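5.4 曲面擦拭任务的规划与力控参数设置

本节适用于已完成第四章手眼标定、并已安装 Tudau 控制软件的双臂平台。操作人员应具备“调试”级别以上的账户权限。擦拭任务包分为感知、接触规划与力控执行三个模块，应按本节顺序依次配置。接触规划模块依赖感知模块输出的曲面网格，网格未保存时，相关菜单呈灰色，无法进入。

5.4.1 准备工作

1. 在主界面选择“任务”→“新建”→“曲面擦拭”，输入任务名称。名称仅限字母、数字与下划线，首字符不得为数字。
2. 在“末端工具”一栏选择“夹持织物”。选择该项后，系统停用刚性工具的碰撞外形，改用可变形外形。
3. 确认头部相机与左右腕关节的时间戳偏差显示为绿色。显示为黄色时可以继续，但所得网格仅供预览，不得用于执行。
4. 在“工作臂”一栏指定执行擦拭的手臂。另一手臂自动设为“保持”模式，维持当前关节位置，其外形仍参与碰撞检测。

注意：工作臂与保持臂在任务运行期间不可互换。如需更换，应先停止任务，再返回第 1 步。

5.4.2 建立曲面网格

5. 进入“感知”页，点击“采集”。采集期间手臂应位于头部相机视野之外。
6. 在深度预览中框选目标区域。洗手盆类目标应将盆沿包括在内，否则规划器无法计算手臂进入盆内的安全高度。
7. 对于釉面、镀铬等反光表面，打开“高光抑制”。排水口与溢水孔应使用“排除区”工具单独圈出，避免织物边缘被带入孔内。
8. 点击“生成网格”。单个任务的网格顶点数上限为 2,047 个，超出时系统提示降低分辨率。建议先缩小框选范围，再考虑降低分辨率。
9. 检查网格是否存在空洞。空洞以红色边线标出，可使用“补面”工具处理；位于内壁转角处的空洞不建议补面，应调整头部俯角后重新采集。

5.4.3 接触规划

10. 在“规划”页选择路径样式。平坦区域使用“往复”，盆底使用“同心”，内壁使用“沿壁下行”。三种样式可在同一任务中组合，系统按列表次序执行。
11. 设置“进入姿态”。夹爪应由盆沿上方进入，腕部与盆沿之间的余量由规划器自动检查。余量不足时，对应路径点变为橙色。
12. 设置“线缆约束”。腕部外侧有走线的平台必须启用此项，并将腕关节单次转角限制在出厂默认范围之内。
13. 点击“预演”，在三维视图中逐段查看手臂运动。预演不向驱动器发送指令。
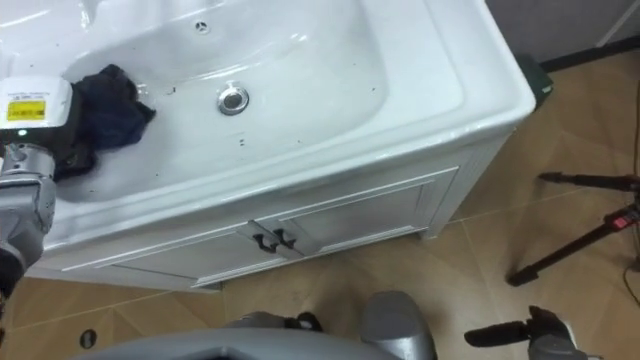
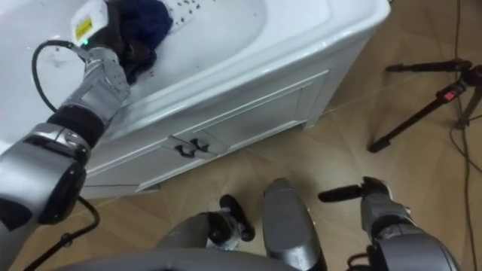

左臂夹持深蓝色织物，在白色洗手盆内作业。

14. 预演无误后，选择“单步执行”。每按一次确认键，手臂执行一段路径并停止，停止期间力控保持有效。
15. 首次单步执行应覆盖全部路径段。确认各段接触状态与预演一致后，方可切换至“连续执行”。

5.4.4 力控参数

16. 在“执行”页将控制方式设为“法向力控、切向位控”。法向方向取自曲面网格，不得手动输入固定方向。
17. 将“法向目标力”设为 7 N。该值为陶瓷洁具的推荐初始值，其他材质参见附录 C。
18. 将“力控周期”设为 10 ms。更改后须重新加载控制器，加载完成前状态栏显示“未就绪”。
19. 将“接触丢失判定”设为 300 ms。织物厚度随褶皱变化，判定时间过短会导致手臂频繁抬起；过长则可能使夹爪在脱离接触后继续沿法向推进。
20. 点击“保存参数集”。参数集与网格绑定，重新采集网格后必须再次确认。

小心：夹持织物时，力传感器读数包含织物变形产生的分量。不得以该读数作为夹爪是否触及盆体的唯一依据。应同时启用“最小间隙”监视，监视触发后系统将立即撤销法向推进，并保持手臂当前位置。

小心：任务运行期间，人员不得进入任一手臂的可达范围。活动支架、三脚架及地面线缆应在“环境”页中登记为障碍物，移动后应重新登记。

5.4.5 污渍识别（可选）

21. 启用“污渍热图”后，感知模块将在网格上标记与底色差异较大的小面积区域，并提高该区域的路径密度。
22. 热图不区分污渍与表面固有斑点。如目标表面带有花纹，应关闭此项，或预先采集清洁状态下的参考图像。
23. 手臂遮挡部分沿用最近一次有效观测，并在热图中以斜线表示。需要更新时，应先将手臂退至进入姿态以上。

5.4.6 常见提示信息

“法向不连续”：相邻网格面夹角过大，多见于盆沿与内壁交界处。增大“平滑半径”后重新规划。
“织物外形失配”：夹爪中织物的轮廓与登记轮廓相差过大。停止任务，重新夹持织物，再执行“登记轮廓”。
“保持臂侵入”：工作臂路径与保持臂外形相交。手动移开保持臂后重新预演，不得通过缩小外形消除提示。
“时间戳超限”：返回 5.4.1 第 3 步，检查同步服务是否运行。

上述提示均写入任务日志。向 Simanjuntak 技术支持部门提交问题时，应附完整日志及参数集文件，不得仅提供界面截图。

最后更新：2025年2月28日

读者评论

Oddur Vestergaard：第 19 步的判定时间在旧版界面里叫“失触延时”，升级之后找了很久，建议在术语表里加一条对照。

Shabnam Memon：我们按第 12 步启用线缆约束后，“沿壁下行”有两段规划失败，把进入姿态略微抬高后通过。希望手册给出抬高量的参考范围。

Kulsoom Soomro：回复 Shabnam Memon，参考范围与腕部走线方式有关，附录 C 目前只有材质表，没有这一项。我也提过同样的意见。

Tamunoemi Ezeani：请问参数集能否导出到 Endell 的旧控制器？导入时提示版本不符。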